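The Furnberg hallway coat stand: four months of leaning

I bought the Furnberg because our banister had disappeared. It was still there structurally, I assume, but it had been under coats since we moved in and I had stopped thinking of it as a handrail. My mother came to stay in November, reached for it on her way down to breakfast and arrived at the bottom holding a cagoule. After that a coat stand was no longer up for discussion.

The Furnberg is a freestanding oak-coloured thing with a bench at the bottom, a shelf for shoes under the bench, and a back panel with hooks. It cost me 160 pounds, delivered. You can pay a good deal less for a pole with pegs on it, and I have done so, twice, and both of them fell over. You can also pay 2,000 pounds for a reclaimed one from a man in a converted chapel. I went to look at his. It was lovely and it would have had to be the only thing in the house.

Delivery and the box

It came flat, in one long box and one short box, and the short box came the day after the long one. The long box holds all the wood. The short box holds all the screws. I spent the evening in between with a very tidy stack of planks.

There are 56 fixings in the bag and the leaflet lists them by letter. The bag does not. Most of them sort themselves out by size, but E and F are the same bolt with a difference you could fit under a fingernail, and if you put an E where an F should be the bench sits slightly proud at one end. Ours sits slightly proud at one end. I noticed at step nineteen, looked back at step four, and made a decision I can live with.

Allow an afternoon. The leaflet says two people and it's right about steps eleven to fourteen, where one of you holds the back panel upright and the other swears at a dowel. The Allen key supplied is made of something close to cheese. Use your own. I'd also run a bit of candle wax down the threads of the long screws, a tip I had from Greer Tosh, whose joinery evening class I attended for a term and left with a spoon.

What it's made of

The bench top and the uprights are solid, as far as I can tell from the end grain and from dropping one on my foot. The back panel is board with a veneer on it. It's decent veneer and the edges are properly finished, but don't go thinking you can sand it down and paint it in five years. You would be through to the brown stuff by lunchtime.

The hooks are the best part. There are seven of them, cast, with a proper curve and a rounded end, so they don't leave that little nipple in the shoulder of a jumper. They're bolted right through the panel with a washer behind. I've had a wet waxed jacket, a rucksack and a bag of spanners on one of them and it hasn't shifted.

The finish is described as "oiled". I'd call it "introduced to oil". By Christmas there was a pale ring on the bench where a damp hat had spent the night. I gave the whole lot two coats of Orau hard oil, rubbed in with an old pillowcase, and it's been fine since. It also went a shade darker and looks more expensive for it, so I'd do this before you load it up, while you can still get at the corners.
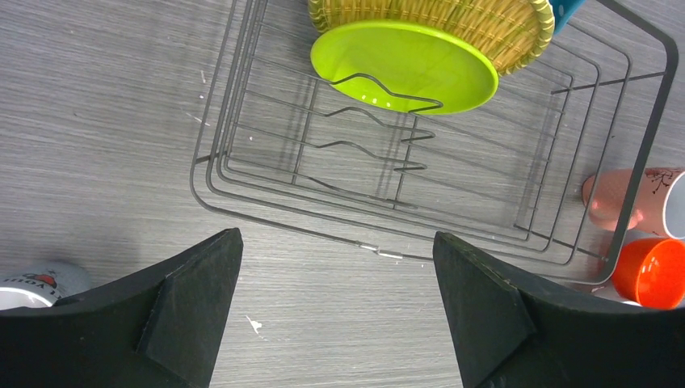 Now, the leaning. Our hall floor is old and slopes towards the front door, as if the house is keen for us to leave. The Furnberg has no adjustable feet. For a freestanding piece of this height I think that's mean. Put it on a flat floor and it stands like a guardsman. Put it on mine and it tips forward by a finger's width, and once the winter coats are on it looks as though it's trying to hear what you're saying.

There is a wall strap in the bag, and you should fit it even if your floor is perfect, particularly if anyone under four lives with you or visits. The strap stops it going over. It doesn't stop it leaning. For that I cut 3 slivers of hardboard and pushed them under the front edge, and then painted them to match the skirting, which fooled everyone until the dog got one out.

Against the others

Before settling on this one I borrowed my sister's Mirkine, which is the same idea with a lid on the bench so you can keep things in it. The trouble with a lid is that the bench always has something on it. Hers contains a pair of ice skates and, as far as either of us can remember, a tent. It does have adjustable feet, though, and I was jealous of them.

I also looked hard at the Dönmez, which fixes to the wall and has no bench at all. It's the handsomest of the lot and takes up no floor. You need a wall that will hold a screw. Mine is plaster over something like digestive biscuit, and the shelf that used to hang there is the reason I know.

Would I buy it again

Yes, with a grumble. The hooks are excellent, the bench takes a grown man putting his boots on, and the shoe shelf holds more than I expected provided nobody in your family has enormous feet. Two of mine do, and their trainers stick out into the hall like parked cars.

Marks off for the missing feet, the thin oil and the lettering on bolts E and F. I did write to Furnberg about the bolts. They were very nice and sent me another Allen key.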